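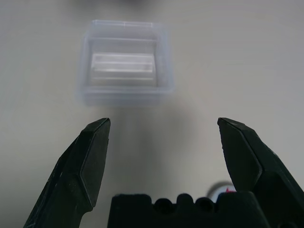 I promised in my last post that I will write how we look after the small cell in the back of the workshop, and two people have already asked me for it, so I sit down this evening and do it. It is the cell with one arm, one table and a wrist camera. We call it Carkis, after the name on the old crate it stands next to. My part is the gripper and the camera. Dirceu Marinho takes care of the arm itself and of the controller, and I do not touch those without him.

The work of the cell is easy to tell. It picks clear plastic parts from a clear plastic box and puts them in another place. To do this every day in the same way is more difficult, and most of the trouble I had in my first months was not in the program. It was in the fingers, in one screw and in the light.

First the fingers. They are black, and they have flat faces on the inner side, and after some weeks of work these faces get scuffed. I was worried about the scuffs in the beginning and I wanted to change the fingers at once. Zdeňka Vaněk, who built the first version of the cell in Onville, wrote to me that I should leave them alone and look at the tips only. A scuff on the flat face changes nothing in the grip. A burr at the tip will scratch every part it touches, and on clear plastic you see it from the other side of the room. So now I pass a fingernail along both tips before the first run. If the nail catches, I take the finger off and go over the tip with very fine paper, a few strokes, always in the direction away from the inner face.

When I put a finger back, I tighten the two screws in turns, a little on one and a little on the other. I learned this in a bad way. In September I tightened the first screw fully and then the second one, and the finger sat a hair crooked. You could not see it by eye. The gripper closed, the part turned a bit between the fingers, and the arm put it down rotated. I spent one whole afternoon in the placing routine searching for a mistake that was not there. Roksolana Holovko came with a steel ruler, laid it across both fingers and went away again without a word.

After the fingers comes the opening. Before the arm goes down over the box, the gripper must be fully open, and I check this with the wrist camera and with my own eyes also. In the camera picture the left finger comes in from the lower left and the right one from the lower right, and their tips should be at the same height. When one tip is higher than the other, something has moved, either a finger or the camera mount. Usually it is the mount. The cable pulls on it each time the wrist turns, so I made a loop in the cable and fixed it with tape at two places, and since that time I correct the mount much less often.

Now the camera, which gave me the most work. Transparent things are hard for it. The box on the gray table takes the gray of the table, and what remains for the camera are the light lines on the upper rim and at the corners. The part inside is a little better, because it looks whiter than the walls and has light streaks along its length. Our detection depends mostly on these streaks. When I first set it up, I had the lamp straight above, and I was very proud of the bright picture, but the streaks were almost gone! Now the lamp stands to the side and the table is brighter at the upper right. I set its brightness to 50 percent and I leave it there. With this lamp we find the part in 93 of 100 tries, and I write the number on the sheet by the door each time I measure it.

The box comes out a bit soft in the picture, and I stopped fighting with this. I tried to make the edges sharp and then the other distances became worse. Cremilda Paiva says the lens is too cheap for what I want from it. She is probably right, but there is no money for another lens this year.

Cleaning I do with a dry cloth for the table and a separate one for the lens, and I never exchange them. The table must stay matte. One time a helpful person polished it with something from a spray bottle, and for the rest of the day the lamp was shining back into the camera. I needed 15 minutes with warm water and a little soap to bring the surface back, and the smell of lemon stayed longer.

At the end I run the pick 5 times slowly, with my hand near the stop button, and I listen. A good closing has one short sound. If I hear two, one finger has reached the part before the other, and I go back to the camera mount and begin from there.

Ifor Mostyn asked under the last post if the same fingers would work for thin bags. I did not try it. I think the tips would push the bag away before they hold it, but if he sends me some of his bags, I will put them on the table and write what happened. Next time I want to write about the cable, which has started to get stiff near the connector, and about the spare one that came too short.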